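3.2 Joint width and moisture retention in domestic tiled floors

The second part of the survey dealt with ground-floor rooms in which ceramic tile had been laid directly over a cement screed. Dwellings in the Kileck and Murnthorpe districts were included where the floor covering was older than the heating system and where the occupier agreed to two visits. Houses with a suspended timber floor were left out at this stage, as were those in which a second layer of tile had been laid over the first. The final sample held 1364 joint readings. Readings within a hand's width of an external door were recorded but kept apart from the main set, for reasons given in Section 2.4.

Joint width was measured with a feeler gauge at the midpoint between two crossings. Crossings themselves were avoided, as the grout there is often thicker than along the run and the gauge tends to ride up. Where the grout had sunk below the tile face, the depth was taken with the same gauge held upright against a steel rule. Surface moisture was read with a pin meter pressed into the joint, and the tile next to it was then read with a non-contact meter. The two instruments do not share a scale. No attempt was made to convert one to the other, and the values are reported separately throughout.

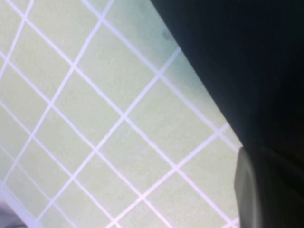 Author: Corresponding author, Building Materials Group, Murín Institute
Received 25 October 2018

Figure 1. Pale square floor tiles with white grout joints. The lattice of joints is the unit of measurement used in this section.

Floors were placed in one of two classes according to the grout. Class A covered plain cement grout without additives. Class B covered grout with a polymer additive, identified either from the occupier's records or from a scraping tested in the laboratory. Scrapings were taken from beneath fitted units where possible. In seven dwellings the class could not be settled by either route, and these floors appear in the totals but not in the comparison between classes.

Class A joints gave higher pin readings than Class B joints in both districts. The gap was wider in Murnthorpe, where the screeds are generally thinner and the water table stands closer to the surface. Within Class A, wider joints held more moisture than narrow ones, although the relation weakened once kitchens were removed from the set. Kitchens are washed more often than hallways, and the survey did not control for the time elapsed between washing and measurement beyond asking the occupier to leave the floor unwashed on the day of the visit. Compliance with this request was not checked.

The non-contact readings showed little difference between classes. Glazed tile takes up almost no water through its face, and what the meter registers is largely the state of the bedding below. A raised value over the tile together with a low value in the joint was taken to indicate water held in the screed. This pattern was found mainly in rooms with no damp-proof membrane on record.

Colour was noted but not analysed. Several occupiers believed that white grout dries faster than grey, and one supplier's leaflet made the same claim. The pigment content of the scrapings was too low to support any such effect, and the question was not pursued.

The readings taken in August were repeated in two dwellings using a second meter of the same type, supplied by Baketti. Agreement was close for dry joints and poorer at the upper end of the scale, where the pins are sensitive to dissolved salts. High values in Table 4 should therefore be read as a ranking only. A correction for salts was tried on the Kileck scrapings, but it depended heavily on the assumed cement content and has been omitted.

Movement of the floor under load was outside the scope of the survey. Cracked joints were logged by position along the run, and their moisture values are given with the door readings in the appendix. The treatment of edge joints, where tile meets skirting or a fitted unit, is taken up in Section 3.3.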